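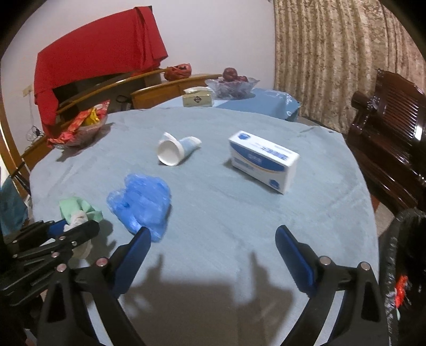
Doranham's winter cleanup days are back, and this year the first stop is the living room. The neighborhood group Lesodeck opened the season with a morning spent on one household's round table, the kind that starts out as a place for meals and ends up holding whatever people carry in with them. A paper cup lay on its side with a small squeeze tube resting against it, a plastic bag sat bunched up near them, and a wrinkled green cloth had come to rest near the edge. The white box with blue bands and the glass bowl of snack packages were the only things that anyone in the house wanted to keep on the table.

The cleanup days are free and open to any household in Doranham, including renters. Families sign up for a morning or an afternoon, and a small team comes to the home and works on a single surface with the people who live there. Cabinets, closets and garages are not part of the program. Lesodeck says the limit is there to make sure each visit ends with something finished.

The method has not changed from last winter. Everything on the surface is put into one of 3 groups: trash, things that belong in another room, and things that stay. Trash goes first. Cups, used tissues and empty wrappers are thrown out before any other decision is made, and plastic bags in good shape are flattened and set aside for reuse. Tubes of cream, ointment or toothpaste go back to the bathroom, with the cap checked. Boxes are opened to see what is in them, and two boxes that are each half full of the same thing become one.

Food gets its own rule. Wrapped snacks can stay out if they are in a bowl or a jar, and the household is asked to take out empty wrappers when the bowl is filled again. Open packages go to the kitchen.

Cloths are the item that causes the most talk, according to the notes Lesodeck hands out to its teams. Many homes keep a wiping cloth on the table and forget about it, and it ends up under other things. The notes suggest a hook near the sink. They also say that a tablecloth should come off and be shaken outdoors before anything is put back, and that cloths with a fuzzy surface should be brushed in one direction to lift crumbs. A fabric cover thrown over a tall piece of furniture can be shaken out at the same time.

Each visit is planned for 20 minutes of sorting, followed by wiping down and putting things back. Teams bring paper sacks, a soft brush and a roll of labels. Households are asked to have a trash can ready and to keep pets in another room.

The sacks and labels are paid for by Bitlow, a hardware store on the east side of town, which has supported the cleanup days since they began. The store has also printed 2000 copies of a one-page sorting guide. Copies are at the store counter, at the public library and in the lobby of the Gil building, where Lesodeck has its office. The guide is printed in large type and has room at the bottom for a household's own list of things that stay on the table.

Usable items that a family no longer wants can be left at the Gil building during office hours. Dishes, linens, unopened paper goods and small storage boxes are accepted. Medicine, opened cosmetics and food are not. Anyone with old medicine at home should ask a pharmacy how to dispose of it.

Visits continue through the end of March. Morning times fill up first, and households that are flexible are asked to pick an afternoon. Sign-up sheets are at the Gil building and at the Bitlow counter, and a household may book again once all the families on the first list have had a visit.

Posted Jan 13, 2018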